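Hurngate tramway, who actually rode it?
Local History board, page 2

puffingbilly_no
Back to the fares question. The council minutes say the Hurngate horse tram carried 2,000 passengers in its first October. The town had 1,000 people in it, counting infants and the gaol. Either everyone went up the hill and back for the novelty, or the company secretary was a creative man.

mallee_root
Or the mill hands rode it twice a day. Not every old figure is a swindle, puffing.

puffingbilly_no
At sixpence a trip? On mill wages? They walked. The Edholm brickworks diary has them walking past the window at 6 every morning, grumbling about the dust from the tram.

tinplate
The workmen's fare was a penny before seven. It's in the second by-law, the one that also bans spitting, fiddles and live geese. I'd love to know about the fiddle.

mallee_root
Thank you. So a penny, and they could ride.

puffingbilly_no
The by-law says "persons of respectable dress". Ask yourself who decided that at ten to six in the morning, in the dark. The conductor did, and he had form. Two of the letters in the Rao papers complain of being put off at Vuvier Street with the fare already paid.

tinplate
Two letters isn't a policy.

puffingbilly_no
Two letters from people who could write, and afford the stamp, and thought it worth the bother. I'd multiply.

mallee_root
By what, though? You were very stern about the company secretary's arithmetic a few posts ago.

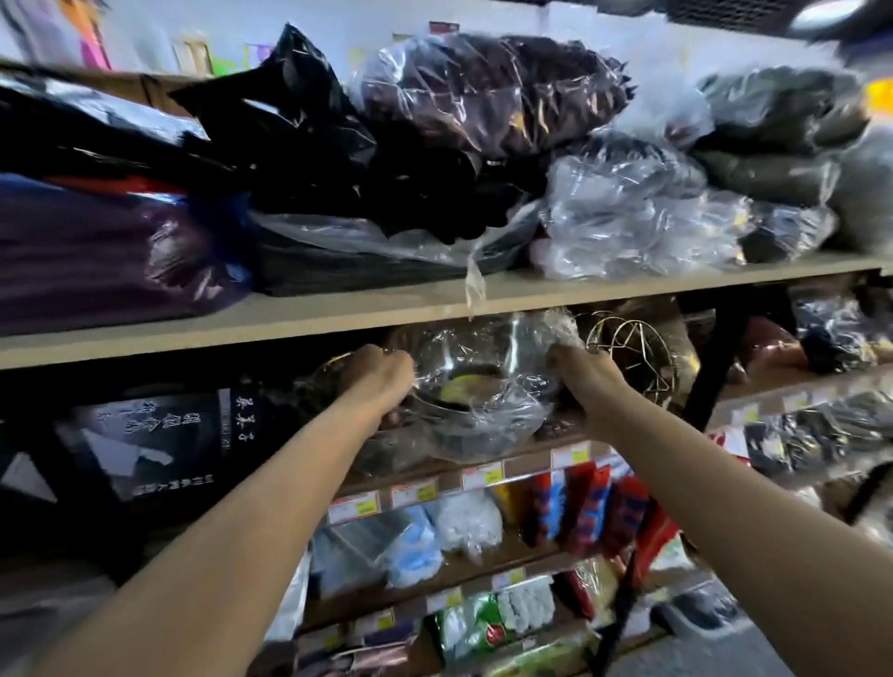 wattle_and_daub
Coming in from the Vuvier side of the family. My great-grandmother always said the tram was for "hats". She walked beside it to chapel for years and claimed she generally beat it – the horse stopped at the pub out of habit.

puffingbilly_no
Hats! I'm having that for the newsletter.

tinplate
It's a lovely line but she'd have been a child. The line closed early and they sold the cars off for 100 pounds the lot. One was a chook shed at Edholm for years.

mallee_root
Respectable chooks only, I assume.

wattle_and_daub
Does anyone have the by-laws scanned? The library copy has pages missing.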